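Getting dye stains off a white tabletop

Rowena Espiritu
Posted in Cleaning & Laundry, May

I was dyeing napkins at home and some green dye got onto my white table. Plain dish soap took off most of it but a faint patch is left near one corner. The top is matte and I don't want to end up with a shiny spot. What should I try next?

Danilo Maglaya
Magic eraser. Done.

Edgardo Castillo
Go easy with the eraser on a matte top. It's a fine abrasive and it will polish the finish if you lean on it. I'd start with baking soda and water mixed to a soft paste. Leave it on the patch for up to 17 minutes, then wipe with a damp cloth and dry it. Do that 2 times before you move on to anything stronger.

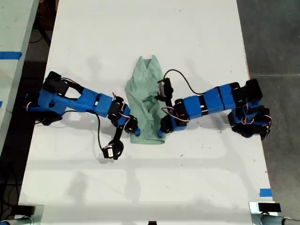 If there's still color after that, dab on a little rubbing alcohol with a cotton ball. Test it first on the underside or near a leg. Skip bleach if the top is painted, it can yellow. And rinse new napkins until the water runs clear before you set them on anything white.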